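Bench notebook, Plutley workshop, February
Entry by Melur Gunawan. Copies to Jeptoo Odera and Neema Obura.

Item under review: Kustness picking kit, supplied by Hudora on a 30 day trial. Kit consists of the gripper, mounting plate, valve block, hose set, control software and a printed manual. Price with one year of support still to be confirmed. Emmanuel Kirui at Hudora is our contact for technical questions, Halima Kaijage for anything to do with money.

Fitting. Mounting plate went on without trouble. The bolts supplied were too short once the washers were in, so I used our own from the drawer by the lathe. Hose set is long enough but only just. The manual shows the hoses taken down the inside of the wrist, and that route pinches when the last joint is turned fully one way. Went outside instead and left a loop. Neema wants the loop shorter. I would sooner leave it until we have run the full range of wrist angles.

Software. Installed at the second attempt. The first failed on a licence file that had expired before the kit was shipped. Emmanuel sent a new one the same afternoon. Calibration takes 5 minutes if the bin has not been moved and a good deal longer if it has, so the bin stays clamped to the bench. Please do not borrow the clamps.

Test set is mixed household goods and toys, few at a time to begin with. Hudora's own demonstration used boxes only, which tells us little about the sort of returns Massawe would send through. Hairbrush, cup, bowl and soft or awkward shapes are closer to what we need. Objects go back in by hand after each run, without arranging them.

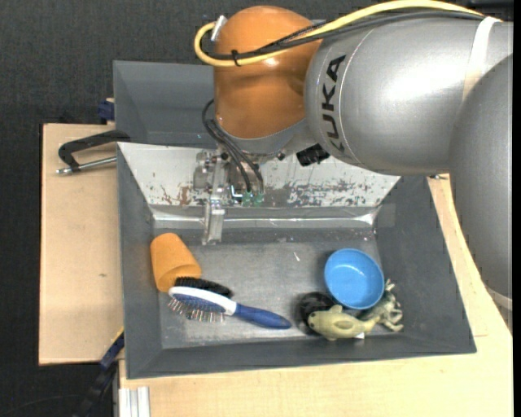 Grip force is set in the software on a scale with no units. Jeptoo asked Hudora what the numbers mean and was told that 700 is "normal". I have asked for a figure in newtons. Until that arrives we write down the scale value and leave it alone between runs, otherwise the results cannot be compared.

Approach height is the other setting that matters. The default is cautious and wastes time on every pick. Lowering it is quicker but brings the finger near the bin wall on anything lying against the side. The wall check in the software only knows about the rectangle we typed in at set-up. It takes the walls as upright, and ours slope. Entered the floor dimensions for now, which makes the reachable area smaller than it need be. Have asked Emmanuel whether a sloped wall can be entered – he thinks the next release allows it, no date given.

Log files are good. Plain text, one line per attempt, with the reason for any stop. Error 1915 is not in the manual. It came up twice, both times on start-up, and cleared when the valve block was switched off and on again. Reported.

Still to do:
Full wrist range with the hose loop as it stands.
Repeat the set at a lower grip value, same operator.
Spare finger price from Halima.
Jeptoo to check whether the support contract covers the valve block or only the software.

No view yet on whether to buy. The mechanical side seems sound and the manual is poor.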